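Seit Dienstag läuft bei mir der neue Planer für das Greifen von Prozessoren. Telma Bustos hat mir den Zweig geschickt, ich habe ihn in Skirnum eingebaut und zuerst nur die Kraftregelung geprüft.

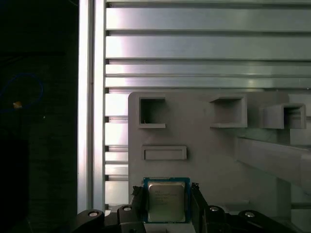

Die Regelung arbeitet mit 200 Hz, der Planer selbst braucht 100 ms für eine neue Bahn. Dazwischen muss Urnine die alte Bahn weiterführen, und an dieser Stelle hatte ich lange einen Fehler: Die Zeitstempel kamen aus zwei verschiedenen Uhren. Nach der Korrektur ist das Protokoll von 1.488 Zeilen Warnungen auf 34 geschrumpft.

Als Nächstes kam die Erkennung der Halterung an die Reihe. Ich suche zuerst die Kanten des Deckels und erst danach den Rand der Platine. 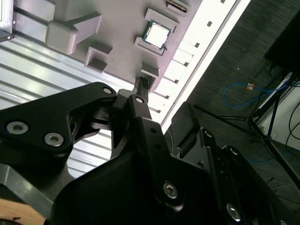

*Prozessor in der quadratischen Halterung, davor die Greiferfinger*

Für die Lageschätzung in der Hand benutze ich noch das alte Modul aus Gaete.
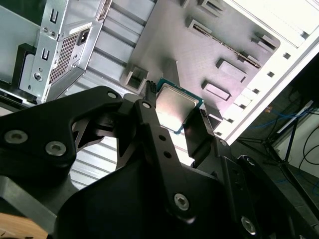 Das Kollisionsmodell macht mir im Moment die meiste Arbeit. Bis März hatte ich das Gehäuse als einfachen Quader eingetragen. Für die weiße Schiene mit den kleinen quadratischen Löchern und die erhabenen Laschen auf dem Blech reicht das aber nicht, sie brauchen eigene Körper. Telma möchte dafür ein Netz verwenden, ich bleibe vorerst bei Quadern.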